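What are pupils learning when the arm does the work?

The robotics club at Rastwood has been at it since September, and the task it picked sounds modest enough. Take an old desktop computer, lay it on its side, and have a robot arm deal with the parts: hard drive, memory, processor. The school newsletter calls this preparing young people for the future of repair. I went along wanting to be won over, and came away with more doubts than I took in.
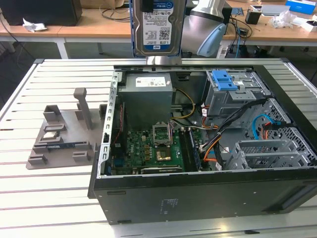 Pakcombe Schools Comment
By a parent governor and retired electronics teacher
Mon 17 January

I'll grant that the thing can hold a hard drive. A 1.0TB WD Blue, gripped by its top edge over an open case, is a pleasing sight, and I felt the tug of it like everyone else. The grey printed holder next to the computer, with its pocket and its low channel for the memory, is a decent bit of design too. If a pupil drew that up, that pupil has learnt something solid.

But look at the budget. The club has spent £740 on this since it began, on top of the arm, and has logged 186 runs. I asked how many of those runs had ended with a working computer. That isn't what is being measured, I was told. Then I'd like to know what is.

When I taught this subject we gave pairs of fourteen-year-olds a dead machine and a screwdriver. Two lessons later they could tell you what a processor socket was for, and why you don't poke your thumb in it. They learnt how much force a clip will take by getting it wrong. The arm may be learning that now - I'm less sure about the children.
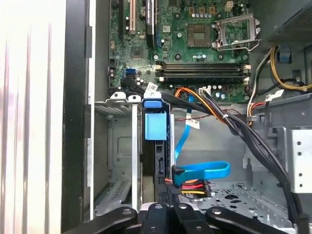 The trouble with cables

Anybody who has been inside a desktop knows the parts aren't the hard bit. It's the wiring. Blue data cable in a loose loop, orange and yellow wires running alongside a black one, a fat black bundle across the corner. A person pushes these aside without thinking. A set of stiff black fingers has to be told, and the telling takes up most of an afternoon.

Supporters say that is the lesson, and they have a point. Breaking a simple job into steps is real thinking, and I saw two pupils argue well over which part should come out first. The others mostly watched a laptop.

The club now wants to enter the Durkard Cup, with Bassey offering to pay the entry fee. Fine, let them go. I would ask for one thing before the governors sign the form: every member should strip and rebuild a computer by hand, start to finish, and switch it on. If the club can't spare the time for that, I don't see why we should spare the money.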